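I have played Hasari since the second year it was open, and for most of that time I have been a market person. I don't fight much and I don't decorate. I buy things in the Erklow bazaar, hold them, and sell them when people want them again. So when I say that the stall limit should stay where it is, I know I'm arguing against my own pocket.

For anyone who missed the thread, the current limit is 80 items per stall. Narendra Pal's petition asks for it to be removed, and it had 641 signatures when I last looked. His argument is simple. Players have more items than ever, the bazaar hasn't grown to match, and sellers spend their evenings swapping stock in and out of storage when they could be playing. All of that is true. I swap stock most nights and I don't enjoy it.

But I remember what the bazaar was like before the limit. A handful of big sellers owned whole categories. If you wanted a Gramel lantern to finish the harbor quest, you had a choice of nine stalls, and seven of them were run by the same guild. They didn't have to agree on a price in secret. They posted it in their guild hall and anyone could walk in and read it. New players paid it or they didn't finish the quest.

The limit changed that because it made space on a stall worth something. If you can only show 80 items, you don't fill half of them with lanterns and wait for August, when the harbor quest comes back around. You put out what sells this week. Lanterns went from 23 pearls down to a price a new player could earn in an afternoon, and they have stayed there.

Sandro Russo has said in the same thread that the fix is a listing tax, so that big stalls are allowed but cost more to run. I've thought about that one a good deal, and I don't think it works. The people with the most stock are the people with the most pearls. A tax that hurts them would flatten everybody else first, and a tax that doesn't hurt everybody else is one they won't notice. We had a small version of this with the Joshi ferry tolls, and the rich guilds just paid.

There is one change I would support. Let sellers save a stall layout and load it again later. Most of the complaints in the petition are about the work of swapping, item by item, with that slow drag from the storage window. Saved layouts would cut that down to a click and leave the limit alone. I asked for this in the suggestion box two years ago and got a polite reply.
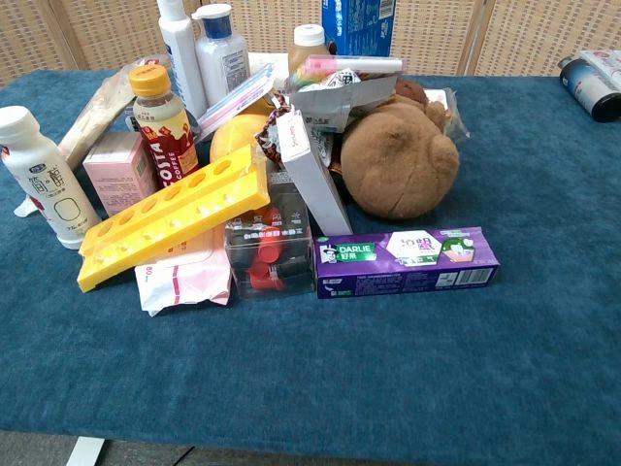
**Filed under: Economy, Bazaar**

Some people will say that a seller who argues for limits must be sitting on something. Fair enough. My storage holds a lot of rope, some festival masks I overpaid for and a stack of old ferry tickets that never came back into use. If the limit went away tomorrow I would list all of it and probably do fine.

I would still rather play in a bazaar where a person in their first month can open a stall and have somebody stop at it. That happened to me - I sold a fishing hat for two pearls and kept playing because of it. Under the petition, that hat would have been on page 30 behind somebody's whole warehouse.

The thread is still open. If you sign, please read the third page first, where the old lantern prices are listed.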